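Setting up the battery cell: wrist camera and finger check

These notes cover the small-parts cell on bench 2 at Plivden, the one that handles remote controls. Go through them after any finger change, after the arm has been moved, or when the cell has stood idle over a weekend. The whole check takes 42 minutes if nothing needs replacing.

You will need a hex key set, a lint-free cloth, a feeler gauge, the test remote from the drawer and two AA batteries.

1. Stop the cell
Press stop on the pendant and wait for the arm to settle. Switch the gripper to manual. Leave the controller powered, or you will lose the camera settings and have to load them again from the Kolleck folder.

2. Clean the fingers
Wipe the inner face of both fingers with the dry cloth. Don't use solvent on the pads. Look for a shiny strip near the tips, which means the pad is worn on one side and the grip will pull the remote off line. Pads are changed in pairs after 3000 cycles, sooner if you find a strip.

3. Check the finger bolts
Each finger is held by two bolts. Snug them by hand first, then tighten them alternately. Close the gripper with nothing in it and try the feeler gauge between the tips. If it goes in on one side and not the other, loosen the left finger, press it flat against its seat and tighten again.

4. Clean the lens
Use a fresh corner of the cloth. Dust on the lens shows up as a soft patch that stays in the same place when the arm moves. If the patch moves with the parts, it is on the table.

5. Place the test remote
Lay it on the table back side up, cover off, both AA batteries fitted. Jog the arm down slowly and close the gripper on the lower end of the remote, away from the compartment. Then open the live view.

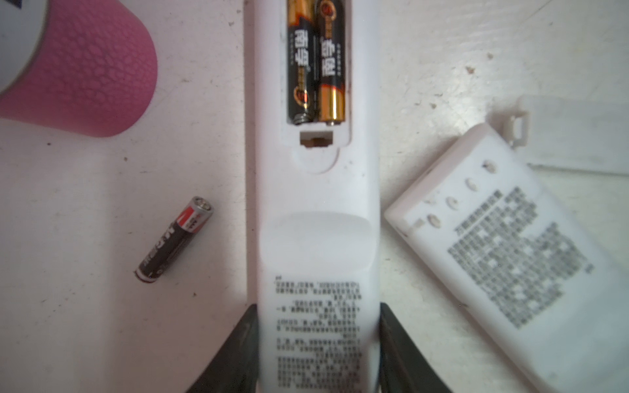
Wrist view with the gripper on the lower end of the remote and the battery compartment open.

You want a finger on either side and the remote running straight down the middle of the view. Both batteries and the slot below them have to be visible. The small print on the lower body can stay a little soft – the program only works on the compartment.

If the remote sits at an angle, open the gripper, turn the wrist in steps of 5 degrees or less and close again. Don't push the remote straight by hand while it is held.

6. Save the pose
Name it with your initials and the bench number. Henrike Schwerdtfeger keeps the last good pose under "ludance_base", so don't overwrite that one.

7. Test run
Run 7 slow cycles with the cover off, then switch back to automatic. Keep one hand near the stop for the first cycle.

If the gripper faults on closing, check the cable at the wrist before anything else. In November we changed two fingers for a fault that was a loose Verbruggen plug. Spare pads and plugs are ordered through Hannelore Harms, and orders go out on Wednesday.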